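Arm cell walk-round: the Flarkdale checklist, with my comments
May 11, 2021

I've been asked often enough for the list I use before we let the small arms run that I'm putting the whole thing up, scribbles included. It started life as the Bestamberg sheet, which was two sides of very small print, and I've been trimming it and adding to it ever since. Use it, change it, tell me what I've missed. The marks are OK, FIX (sort it before the next run) and WATCH (leave it, look again next time).

Before power

1. Emergency stop within reach of where the operator sits or stands. OK.
I press it every time, and I do mean press it, not look at it fondly. Then I check the arm won't move until somebody has reset it properly.

2. Stop button labelled, nothing hung over it. OK.
Last June there was a coat on it. We had words.

3. Arm bolted down, bolts marked with a paint line. WATCH.
Paint's wearing off on one of them. The bolt itself is tight, I put a spanner on it, but the line is there so the next person can tell without a spanner.

4. Controller in the right mode for the job. OK.
Reduced speed for anything with a person nearby. The Mastico controllers ask you to confirm it and people get into the habit of tapping straight through, so read the thing!

Around the arm

5. Cables clear of the joints through the full range of movement. WATCH.
A loop of slack is what you want — too little and it pulls, too much and it snags on whatever's standing about. I run the arm slowly to both ends of its travel and just watch the cable, nothing else. It's dull and it's the most useful five minutes on the sheet.

6. Work area holds what the task needs and not much more. WATCH.
This is the one I nag about most. Spare parts breed. If it isn't being picked up, put down or measured, it wants to live somewhere else, pens very much included.

7. Surface under the work is flat and suits the parts. OK.
I like a mat for small hard pieces. It's kinder to the fingers if the arm comes down a touch low, and pieces don't skate off when they're nudged. Run your palm over it for curled corners.

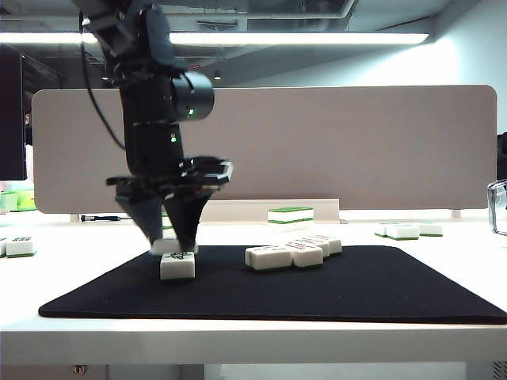 Items 5 to 7: tile handling over the mat, cable loop on the left of the arm, pen at the back of the table.

8. Lighting steady, no glare where the cameras look. WATCH.
Overhead tubes are fine for people and can be a pain for cameras. I check from the camera's side of things as well as my own, and if a view has big patches of plain white in it I want to know whether the task depends on anything in there. If it does, move the lamp or move the job.

The gripper

9. Fingers tight, matched, no chips or burrs. OK.
Wiggle each one by hand with the power off. Any play at all is a FIX in my book, however small.

10. Grip force set for the part in use, and written down. FIX.
The log for job 181 had the force in it, job 123 had a blank. A blank could mean "same as before" or "forgot", and I can't tell which. Write the number every time, please, even if it's the same number.

11. Part stays held if power is lost. OK.
Tested low over the mat with a part I don't mind dropping. Keep your hands well back while you do it, and don't try to catch anything. I know, I know, it's instinct.

12. Clear or shiny parts tried slowly first. WATCH.
Cameras are a bit hopeless with see-through plastic, and so am I without my glasses. First go at low speed with a finger on the stop, then build up. 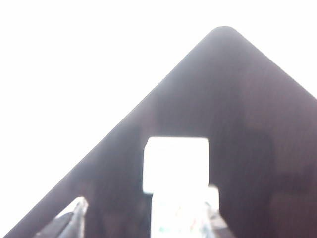 How often should the gripper checks be done?
At the start of each shift, and again whenever the fingers or the part are changed. If the arm has bumped into something, do them there and then, before it moves again.

After the run

13. Arm parked in its rest position, power off at the wall. OK.
The rest position is the folded one. Leaving it stretched out over the table because you'll be back in a minute doesn't count as parked.

14. Near misses written up, including the silly ones. FIX.
Shi site are much better at this than we are. They write up every dropped part and every odd noise, and when I went over there I could follow a worn joint through their book page by page. Ours had nothing in it since the last time I moaned.

15. Sheet signed and filed. OK.
This one's sheet 1012 in the blue folder. The two FIX items are mine to chase, and I'll put a fresh paint line on that bolt while I've got the pot open.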